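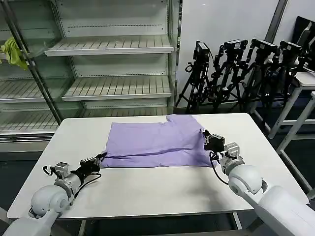 Home | Topics | Materials | Home Science | Glossary

Why a T-Shirt Folds the Way It Does

April 24, 2018
By the Skokeo Junior Desk

A T-shirt is a tube of cloth with two smaller tubes, the sleeves, joined near the top. When it is laid on a table, the big tube flattens into two layers, front and back. Folding turns this wide, thin shape into a small, thick one. The amount of cloth does not change. Only the area it covers and the number of layers change.

What the cloth is made of

Most T-shirts are made of knitted cloth. In knitted cloth, the yarn runs in rows of loops, and every loop passes through the loop in the row below. Woven cloth is different. It has two sets of yarn that cross over and under each other in straight lines, as in a bed sheet or a dress shirt.

Loops can change shape. Pull a T-shirt sideways and each loop becomes wider and shorter. Let go and it returns to nearly its first shape. This is why a T-shirt stretches over your head without any buttons. It also makes the shirt a little harder to fold than a sheet of paper. Paper keeps its outline when you move it. Knitted cloth bends, sags and stretches under its own weight, so the edges move whenever you lift a corner.

You can check the difference with a ruler. Let one inch of paper hang over the edge of a table, and it stays nearly level. Let one inch of T-shirt hang over, and it droops. An engineer would say that the cloth has low bending stiffness.

Why a table helps

A flat surface holds up every part of the shirt at once. In the air, only the places you grip are supported, and the rest hangs down. A bed works, but a mattress is soft and the cloth sinks where you press. A hard, smooth table lets the cloth slide when you pull it and lie still when you stop.

The force that keeps it still is friction. Friction acts between two surfaces that touch. There is some between cloth and table, and usually more between one layer of cloth and another. For this reason the top layer sometimes drags the lower layer along. If that happens, lift the top layer slightly before moving it.

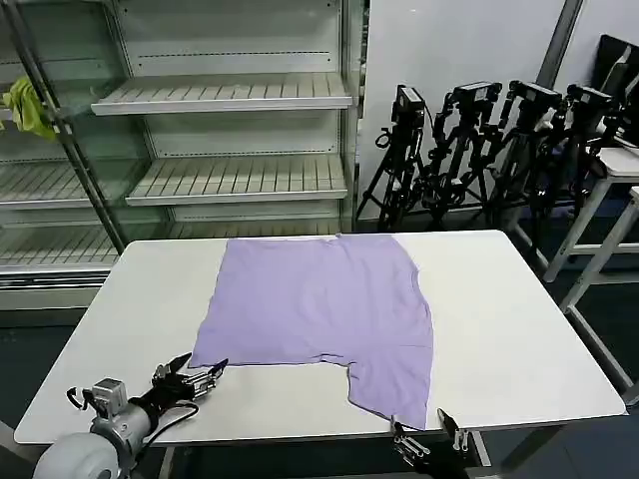

A lavender-purple T-shirt on a white table, partly folded.

Words for the parts

Hem: an edge that has been turned over and sewn down. The hem is thicker than the cloth next to it, and it makes a good line to measure from.

Seam: a place where two pieces of cloth are joined by stitches.

Fold line: the line along which the cloth bends back over itself. On a soft shirt it is a rounded bend. On paper it is sharp.

Crease: a mark left by a fold or by pressure. Creases form when fibers are bent and held in place for some time.

Wrinkle: a small ridge that was not planned. Wrinkles appear where there is more cloth than there is room for it to lie flat.

The method

There are many ways to fold a T-shirt. The following one is used in the Zusia home skills booklet, and it works for most sizes.

1. Lay the shirt face down with the neck away from you.
2. Smooth it from the middle toward the edges with flat hands.
3. Fold one side in toward the middle. Fold that sleeve back so that it does not stick out.
4. Do the same with the other side. The shirt is now a long rectangle.
5. Bring the bottom hem up to the neck.
6. Fold in half again.
7. Turn the shirt over.

Step 2 is the one most often skipped. Smoothing moves extra cloth out to the edges, where it has room. If a wrinkle is folded inside, it stays there until the shirt is opened, and the pressure of other shirts may turn it into a crease.

If the rectangle comes out with a step or a notch along one side, two parts of the shirt have been folded by different amounts. Open the last fold, line up the edges, and fold again. There is no need to start over.

Counting layers

Suppose the cloth of one shirt is 400 micrometers thick. A micrometer is one thousandth of a millimeter, so the cloth is 0.4 millimeters thick. A shirt lying flat has two layers in the body, which makes 0.8 millimeters.

Each time you fold something exactly in half, the number of layers doubles. Two layers become four, then eight, then 16. Three folds of this kind give a stack 6.4 millimeters thick if no air is trapped inside. In practice there is always some air, and the real stack is puffier. The side folds in the method above are not exact halves, so the middle of a real folded shirt and its edges may have different numbers of layers.

Doubling grows quickly. A single sheet of cloth folded in half ten times would have more than 1000 layers. You will not manage this with a T-shirt. After a few folds, most of the cloth is used up in going around the bends, and the stack springs open.

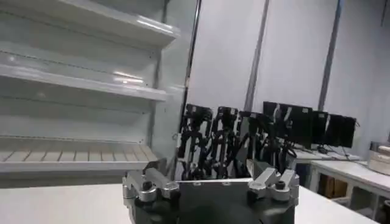
Where folded shirts go

A shelf carries weight from above and passes it to the frame or wall that holds it. Shelves can be solid plates or rows of slats. A solid plate supports the whole underside of a pile. Slats support it in strips, with gaps between them that let air pass through. Air matters if a shirt is even slightly damp, as trapped moisture leads to a musty smell.

A pile of 14 shirts, each 6.4 millimeters thick, would be just under 9 centimeters high by calculation. With air between the layers it will be higher. The shirts at the bottom are pressed by all the shirts above them, so they are the flattest and the most likely to crease. Thick items such as sweatshirts should go at the bottom, and thin ones on top.

A pile also leans if every shirt has its thick edge on the same side. The thick edge is usually the one with the most fold lines. Turning every second shirt around keeps the pile level. Some people store shirts standing on edge in a drawer instead – no shirt then has to carry the others, and each one can be pulled out separately.

Something to measure

Take one clean T-shirt, a ruler and a pencil. Measure the length and width of the shirt when flat, and multiply them to find the area it covers. The sleeves can be left out. Fold the shirt and measure again. Divide the first area by the second. Then measure the height of the folded shirt, press on it gently with a book, and measure the height once more. The difference between the two heights is mostly air.

Next in this series, in August: how a zipper closes.

Contact: Skokeo Junior Desk, P.O. Box 549, Tunthorpe
© 2018 Skokeo. All rights reserved.
Back to top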